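Feb 14, 2019

The fund manager who likes a boring currency

Ask most bond investors to name their favourite emerging market and you'll get one of the big ones. The manager of the Sturnska Frontier Income Fund wants to talk about the ones with tiny bond markets and central banks that hardly ever make the news, and she wants to talk about them for two hours.

"I love a dull central bank," she says, laughing. "Give me a governor who reads out the same statement three meetings running and I'm happy for a month!"

Sturnska has 15 countries on its books and lends in local currency in all of them. That puts her at odds with plenty of her peers, who stick to US dollar debt and let the borrower carry the exchange risk. She did it that way herself for years, at Trakeck, and came away convinced it was storing up trouble.

"You think you've dodged the currency, but your borrower earns in one money and owes you in another. If their currency drops by a third, your safe dollar bond is suddenly a very big bill for them."
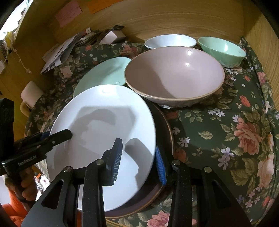

Plates and bowls on a floral tablecloth.

So what does she look for? Reserves come first, and she wants to see them measured against short-term debt. After that it's who owns the government's bonds. Where local pension funds and banks hold most of them, she says, a bad week in New York tends to pass without much fuss.

"Foreigners like me are the flighty ones. I'm quite open about that. I'd much prefer to be a small guest at somebody else's party."

The fund's worst stretch came last July, when yields on one of its larger holdings rose 300 basis points.

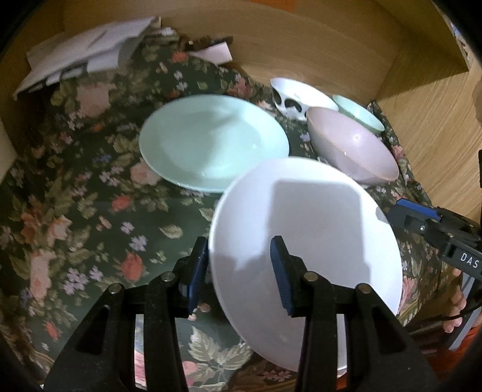
She didn't sell. The country was still running a trade surplus and inflation had barely moved, so she bought a little more and, by her own account, slept badly.

"I rang our analysts at Pilteck every morning. Poor things. They kept sending me the same spreadsheet and I kept asking for it again."

She's also a great believer in remittances, the money workers abroad send home. Igwe, a payments research outfit whose newsletter she reads the minute it lands, follows 644 transfer routes, and she can talk about fees on the smaller ones with real delight.
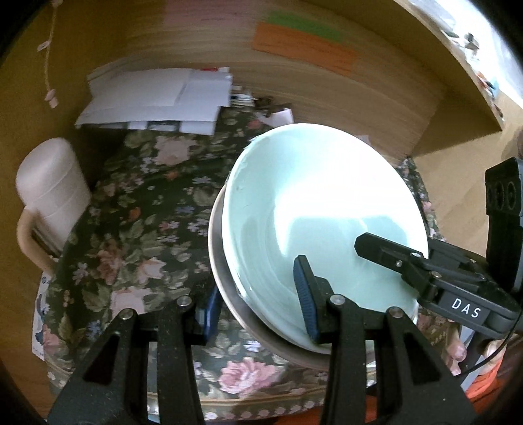
"It's the steadiest money there is. People cut their own spending before they stop sending cash to Mum. You won't find that in a budget speech, but it props up the currency month after month."

Her view on the year ahead is cheerful, with one worry: oil. Several of her countries import nearly all their fuel, and she has trimmed two of them already.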